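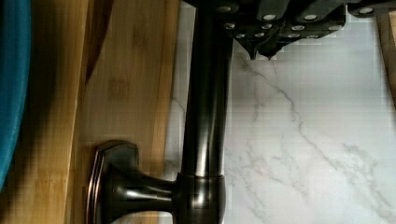
September, notebook 4 -- Hot water delay and dead leg volume, Sandoval house

Start 7:10 a.m. Heater had been idle overnight, no draws since the evening before. The complaint from the Sandoval job is long wait for hot water at the far bathroom and at the kitchen. Kitchen is on the same 3/4 trunk, so both were put on the sheet.

Piping as traced from the crawl space: 3/4 copper from the heater along the north wall, tee at the laundry, then 1/2 copper to the kitchen riser. The far bath branch continues in 3/4 to the end wall and reduces only at the last elbow. The old drawing shows the reduction right after the laundry tee. The drawing is wrong. I marked it in red and left the copy in the job folder.

Insulation is on the first stretch only, up to the laundry tee. After that bare pipe, hung on plastic straps, touching a joist in several places. One section passes close to a foundation vent. The vent was open.

Method

Bucket and stopwatch, same as the Retlow job. Thermocouple taped in the stream at the spout, second thermocouple strapped to the hot supply under the sink with foam over it. Hot side only, fully open. Logger set to 2 second interval. Endpoint is when the spout reading crosses 105 F and stays there for five readings in a row. Water from the wait is collected and weighed. I no longer read the lines on the bucket, they disagree with the scale by more than I like.

Kitchen, first draw: 3640 g collected to endpoint. That is close to one gallon, and more than the pipe volume by calculation. Expected, because the first slug of hot water gives up its heat to bare copper and has to be pushed through as well. The usual allowance for that did not cover the gap, so either the run is longer than traced or there is some mixing at the laundry tee. I lean toward the length. There is an offset behind the chimney that I could see into but not reach with the tape.

Second draw was done after a short rest and is not comparable. Struck out on the sheet, kept in the log file.

Far bath: not run to endpoint. The bucket was filling and I had no second one ready, so I closed the valve at around 4000 g with the stream still lukewarm. Repeat this one. Bring both buckets in from the truck before starting.

Notes on the thermocouples

The strapped one leads the spout by less than expected at the kitchen and by a lot at the bath. At the bath the foam had slipped and the junction was half in air. Use the wider tape. The Gindus logger also drops its clock when the battery door is bumped, so time stamps for the bath draw start from zero. Relative times are fine. Do not merge the two files by clock.

Options discussed at the bench

a) Insulate the rest of the trunk and close the vent for winter. Cheap, helps between draws that are close together, does nothing for the first draw in the morning.

b) Re-pipe the far bath in 1/2 from the laundry tee. Removes more than half the volume on that leg. Check pressure drop with the shower and the lavatory both open before quoting.

c) Recirculation pump with a push button at the bath. The Skora unit fits the space under the sink, but there is no outlet there. Electrician needed, so price it with that included.

My preference is b with a. Option c stays on the sheet for the owner to see.

To do

Repeat far bath draw, cold start, two buckets.
Measure the offset behind the chimney -- borrow the flexible tape.
Recalculate kitchen leg with the corrected length and see what is left over.
Check heater setpoint against outlet temperature. The dial has no numbers on it.
Replace tape roll in the test kit.

Finished 9:40 a.m. Vent left open as found.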